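Maglaya Home Forums > Small Spaces > Kids' Rooms and Playrooms

Topic: White panel door vs. stickers/magnets, am I going to regret this?

panwood_pete
Joined 2006, posts: 1922

OK so I need opinions before I let my daughter loose. We've got one of those low white cabinets on short legs in her room, the kind with a gray edge all the way around the door. I painted the walls in February and now the cabinet looks like it wandered in from a dentist's office. She's seven and she wants to cover it. I said fine, but I'm the one who has to scrape it all off when she changes her mind (and she will, this is a kid who had three favorite colors last month).

My wife says let her go wild. I'm leaning toward a few things and a lot of white left over. Anybody been through this?

drovatau_mom
Posts: 907

Let her go wild!! It's a cabinet. My two covered the whole side of our old wardrobe with those puffy ocean stickers and I cried a little when we sold it. The buyer's kid picked it out BECAUSE of the stickers.

That said, the puffy ones leave a ring. Hair dryer on low, then a plastic card, then cooking oil on a rag for whatever is left. Don't use the green scrubby side of a sponge, ask me how I know.

izzati_m

Chiming in because I just did this and I'm still pretty pleased with myself. I'm on team "leave some white." My nephew stays with us a lot and the little room used to be my office, so nothing in there was meant for a kid. I didn't want to buy furniture, I wanted to spend nothing and have it look like I'd thought about it.

I had a whole plan with a grid and masking tape and then I gave up on it in ten minutes. Black, white and gray only was the one rule I kept.
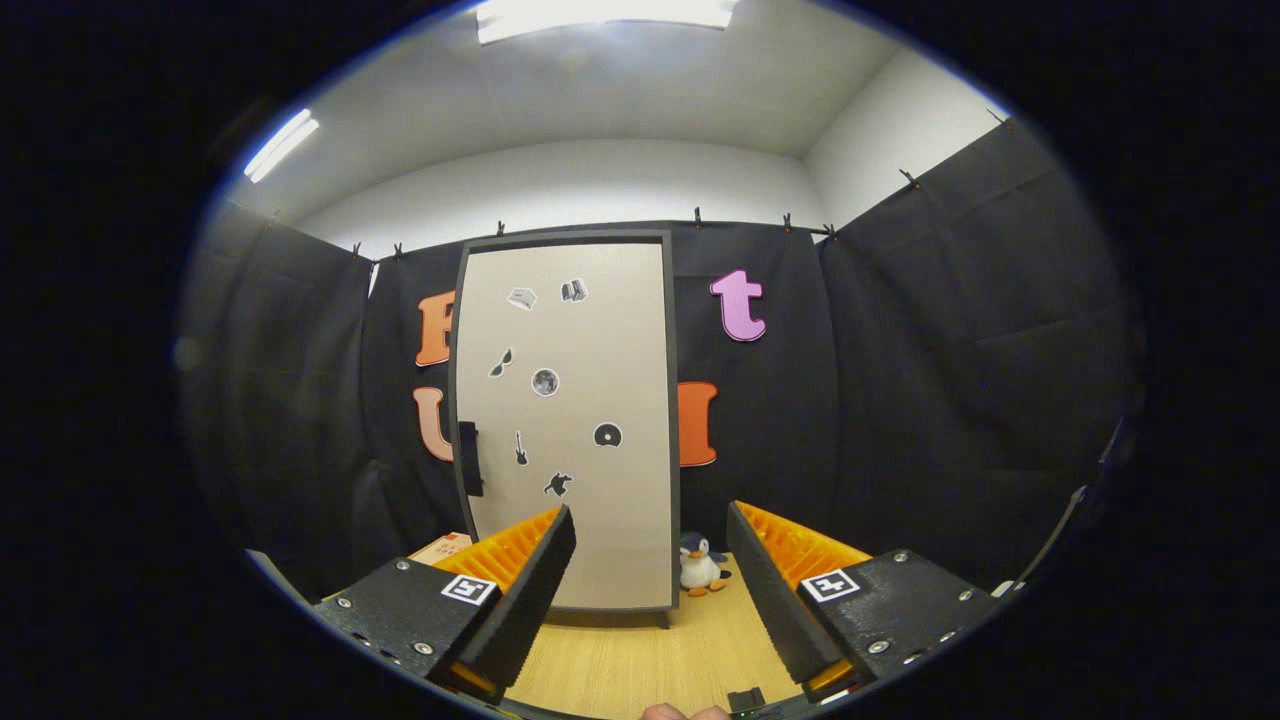
My thinking was that a kid's room doesn't need more color, it needs fewer things fighting each other. The toys already bring plenty. So I let the pieces on the white front be small and kept them well apart, the sneaker up high, the sunglasses next to that round moon-looking one, the record off to the right and the guitar across from it, and I like that you can take in each one by itself. The splat went on near the bottom because that's where he can reach, and he thinks it's the best one by a mile. The penguin lives on the floor next to it and I swear he matches better than anything I could have bought on purpose. If you go this way, Pete, put the first piece at your kid's eye level and work out from there. I started at mine and had to redo half of it.

panwood_pete

Izzati this is exactly what I had in my head, thank you. What's the little boxy one up top next to the shoe? A camera?

izzati_m

He says camera. I've been told it's a radio by other people in this house. We've stopped discussing it.

chalerm meesuk

Going to be the grump here. It looks nice, but it looks like what a grownup thinks a kid's room should look like. Sunglasses and a vinyl record? No seven-year-old I've met owns a record. Mine would have it covered in dinosaurs before lunch and she'd be right to. It's her cabinet.

Also on a practical note, anything near the handle is going to get rubbed off in a month. Izzati's handle is on the left edge and I'd keep that whole side clear.

izzati_m

Chalerm, he picked the record! He loves my dad's turntable, he'd play the same side 1000 times if we let him. I picked the moon, I'll admit to the moon.

Fair point on the handle though.

drovatau_mom

With Chalerm on the dinosaurs. With Izzati on the penguin. Where's he from, I need one for my sister's baby.

izzati_m

The gift shop at the Plillomcombe aquarium, years ago. No tag on him anymore, sorry! He's been through the wash more times than my jeans.

chalerm meesuk

OK if the kid picked the record I take back maybe a third of what I said.

Pete, one thing before you buy anything. Hold a fridge magnet up to the door. If it sticks you're in great shape and you can skip the oil and the hair dryer and all of that. If it doesn't, buy the vinyl kind that says removable and test one on the inside of the door first. Leave it a couple of weeks in whatever sun the room gets. I've pulled paint off with "removable" ones.

panwood_pete

Just went and tried it with the pizza place magnet. Slid right down to the floor, so that answers that. Removable vinyl it is.

New plan, and tell me if this is dumb: she gets the front, any color, any dinosaur. I get the sides, and the sides stay white. My wife is laughing at me from the hallway.

drovatau_mom

She's laughing because you think you're getting the sides.

izzati_m

I like it! Let her lay everything out on the floor in front of the cabinet first, before she peels anything. We did that on a towel and he moved the guitar all over the place before it landed. And wipe the door down the night before with a drop of dish soap, let it dry all the way, or the corners will lift.

chalerm meesuk

Seconding the floor layout. And post it when it's done, dinosaurs and all.

panwood_pete

Will do. She wants to know if they make a penguin in vinyl. I'm off to look.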